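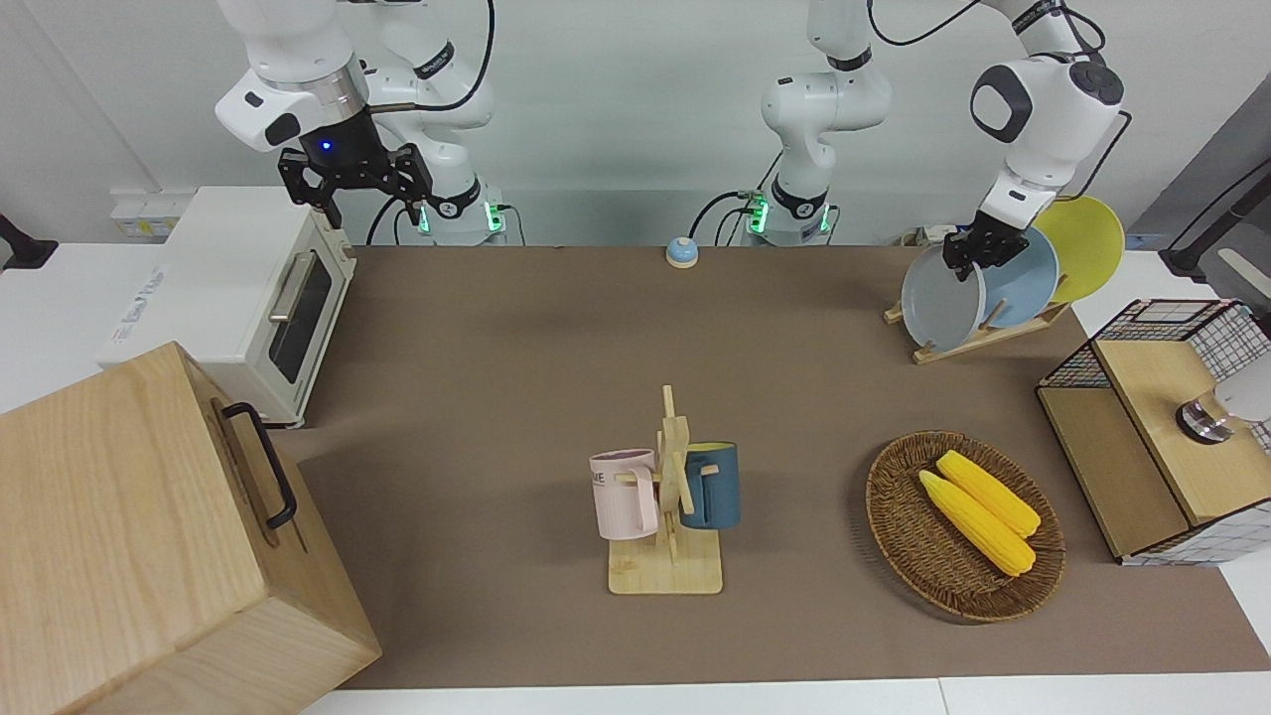
Tabletop with brown mat and dish rack, Lernbridge.

Kitchen circuits: what the May load survey found

The survey of countertop circuits at Lernbridge and the Hilletti annex is finished. It covered 212 receptacles in the shared kitchens, test rooms and break areas. Each receptacle was checked for wiring polarity, ground continuity, grip on the plug blades and, where one was fitted, the operation of the ground-fault device. Current was then logged on the circuits that had a history of tripping.

Most of the tripping comes from ordinary overload. The breakers are doing what they were installed to do. A smaller share comes from ground-fault devices near sinks, and those cases are handled separately in the second half of this item.

How the logging was done

A Gruka clamp meter was placed on the hot conductor at the panel and left to record through the normal lunch period. Appliances were then run one at a time for 30 minutes each to get a figure for each load alone. Supply voltage was read at the receptacle with the appliance running, so that drop in the branch wiring would show up in the result.

The toaster oven from the Hilletti break room is typical of the set. It drew 1176 watts at 120 volts, or 9.8 amps, with both elements on. On a 20 amp circuit that leaves enough capacity for a small coffee maker. It does not leave enough for a 1500 watt kettle, which takes another 12.5 amps. The two together come to 22.3 amps. A thermal-magnetic breaker will carry that for a while before it opens, and the delay explains why the same pair of appliances seems to work on some occasions and trip on others.

Thermostat cycling adds to the confusion. The elements in a toaster oven switch off when the set temperature is reached and switch on again as it falls. If the kettle boils during an off period, the combined load never appears at the breaker. Reports that said "it trips at random" matched this pattern in the log. 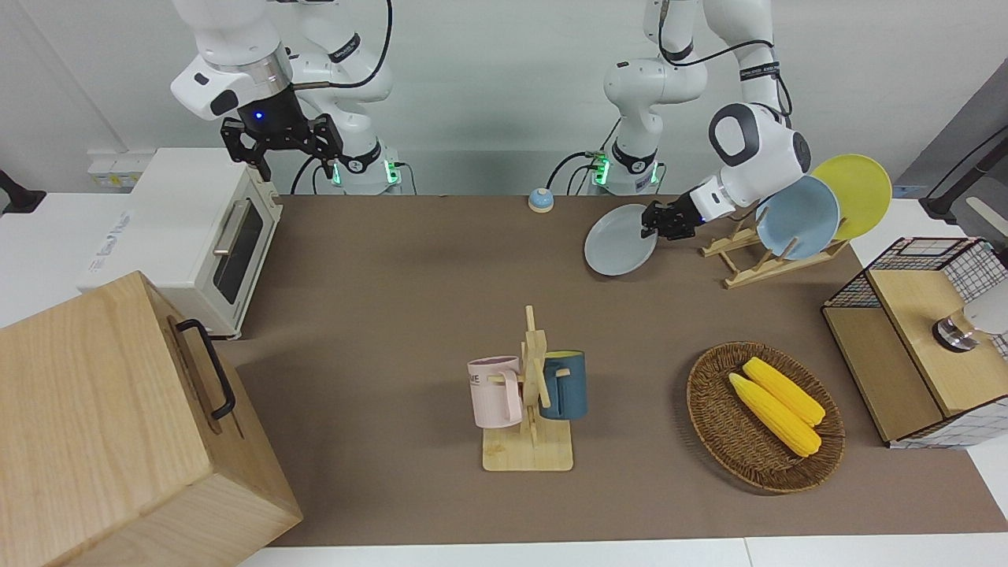

Ground-fault trips follow a different mechanism and need a different check. The device compares current leaving on the hot conductor with current returning on the neutral and opens when the difference passes a few milliamps. Total load has no bearing on it. Moisture does, and layout is the first thing to look at. With a toaster oven and a dish rack in the same work area, as in the photo, a plate can bring water toward the appliance end of the table. Route the cord away from the rack side and keep the plug connection off the work surface. Older heating elements can also pass a little current to the metal case when cold, because the insulating powder inside the sheath absorbs moisture from the air. An element with this fault often tests normal after it has been hot for a time.

To separate the two causes, look at which device opened. A breaker handle at the panel in the middle position points to overload or a short circuit. A popped reset button on the receptacle points to leakage. Please put this in the fault report. Without it, the electrician has to start at both ends.

Receptacles that failed

The failures were mainly loose contacts. A receptacle that no longer grips the plug makes a high-resistance connection, and the heat produced there rises with the square of the current. Light loads such as phone chargers will not reveal it. A heating appliance will, and the usual signs are a warm plug face or browning around the slots. Failed units were tagged out of service and are being replaced with spec-grade parts from Kahsay, wired at the side screws. The push-in terminals on the old units are not being reused.
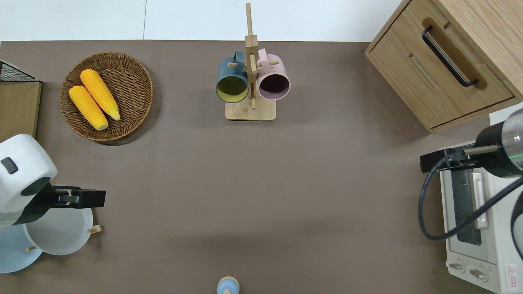

Changes to the wiring

Kahsay will add a second 20 amp circuit along the back wall of the Lernbridge kitchen. The existing receptacles will be split between the two circuits, and each cover plate will carry a printed label with its panel and breaker number. Heating appliances should be divided between the two. Until the work is done, run one heating appliance at a time on that wall.

The Hilletti annex will stay on its present circuits. The log showed no overload there once the space heater had been removed.

Power strips

Power strips do not add capacity. Most are limited to 15 amps by their own internal breaker, which is lower than the circuit that feeds them, and the cord is often lighter than the branch wiring. Toaster ovens, kettles and hot plates must be plugged directly into a wall receptacle. Strips found feeding heating appliances during the survey have been taken away.

Testing

Press the test button on each ground-fault receptacle once a month with a lamp plugged in. The lamp should go out, and should come back on with reset. If it stays lit during the test, stop using the receptacle and report it by its label number.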